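From: Thomas Grasso
To: Wandley Menders list
Subject: Re: [wandley-menders] Folding trousers, and other crimes

Sunee Mahawong wrote:

> Hello all,
>
> Two things from the June swap table. First, we had a bin bag of men's
> trousers handed in and every single pair had been folded by somebody
> with a grudge. Knees creased sideways, waistbands scrunched, one leg
> inside out. I spent most of the evening with the iron and did not
> get my turn at the biscuits.
>
> Can those of you who know how to fold trousers please write it down
> for those of us who live with people who don't? I do mine over a
> hanger, so I'm no use.
>
> Second, does anyone still have the pattern sheets for the Mulley
> quilt? I lent mine out and it has gone wherever pattern sheets go.
>
> Sunee

Sunee,

I'll own up to two pairs in that bag. The inside-out leg wasn't mine.

On folding: I was taught by my aunt, who worked in a gents' outfitters and regarded the hanger as a sort of moral failure. Her method needs a flat surface longer than the trousers. A table is best, but I haven't had a clear table since we moved to Tosh Lane, so I use the bed.

Empty the pockets. I mean all of them, including the daft little one. Do up the button and the zip, otherwise the waistband wanders off on its own while you're busy at the other end. Hold them up by the hems with the inside and outside seams of each leg together, give them one good shake, and lay them down so that one leg sits squarely on top of the other. Then smooth from the hem towards the waist with the flat of your hand. Most people go the other way and push all the slack down into the knee, where it sets like cement.

The seat will stick out in a point at the back. Tuck it in so the edge runs straight. My aunt could do this with one finger while talking about the price of fish. I need both hands and a bit of quiet.

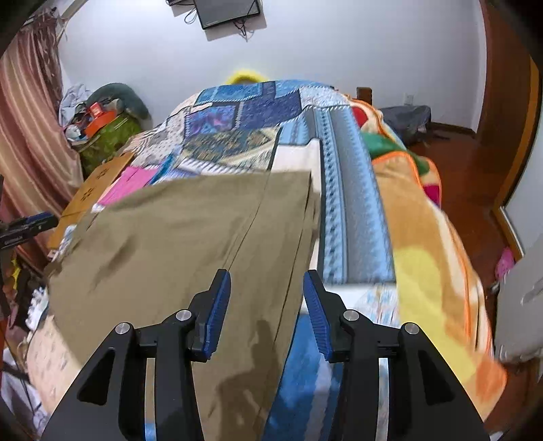 After that you've a choice. For a drawer, bring the hems up to just short of the waistband and then fold in half again. For a suitcase, go in thirds, with a pair of socks rolled up inside the first bend so the crease doesn't bite. For a swap table I'd say stop at the first fold, because somebody is going to hold them up against themselves within a minute and you'll only have to start again.

Heavy cotton behaves itself. Linen doesn't, and you may as well roll it. Corduroy should be folded with the pile facing in, or you get a bald stripe across the thigh and have to invent a story about horses. Anything with elastic in the waist can go in the bag however it likes, as it will do so anyway.

If you're doing it on a bed, pull the covers tight first. I skip this every time and every time I end up ironing a pillow's worth of lumps into one leg. The padded quilts are the worst for it - lovely to sleep under, hopeless as a workbench.

Now, the Mulley sheets. I have 4 of the 7, in a folder marked "boiler". They're the border sheets and the big centre block, photocopied so many times that the seam allowance has become a matter of opinion. I haven't got the corner blocks and never did. I made my corners up as I went along, and if you ever see the finished thing please look at the middle.

I can scan what I have, or bring the folder along next time if somebody will promise to bring it back. Whoever has the other sheets might like to speak up now, before I start going through the list archive and naming people. There was a message about them, number 606 if the archive is to be believed, but the attachment has turned into a page of question marks.

While I'm here: I've also got the best part of a cone of Skesetti thread, navy, that I bought for topstitching and which my machine spits out every 25 stitches. It may well be my machine. It goes through a hand needle perfectly happily, so if anybody is quilting by hand and wants it, it's yours for nothing. Please don't offer me thread in exchange. I have a drawer that no longer shuts.

And could the swap table have a proper rail for coats this time? The backs of chairs worked until people wanted to sit down.

Sorry about the knees.

Thomas

--
To leave this list, send a blank message with "leave" as the subject.
Replies go to everyone, so please check before you complain about anyone.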